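Grirnness to add 18 bottle refill points

Water utility Filtach will install 18 public refill points in Grirnness, with work beginning in November. Each unit delivers 3 liters per minute and fits containers up to 20 inches tall.
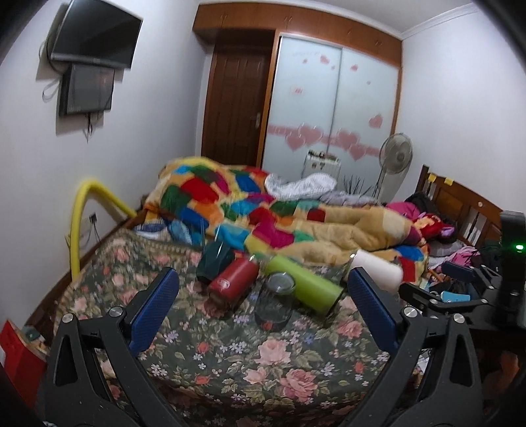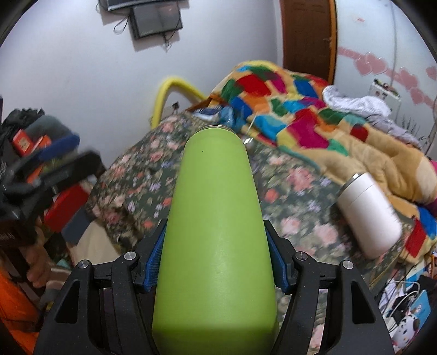
Reusable bottles, including a lime-green one.

The first units go to the Boros district, where 446 residents answered a survey on placement. Meter data will be read monthly – engineer Kornél Vincze will publish the totals. A second phase, covering the Grorkau road, has not been funded.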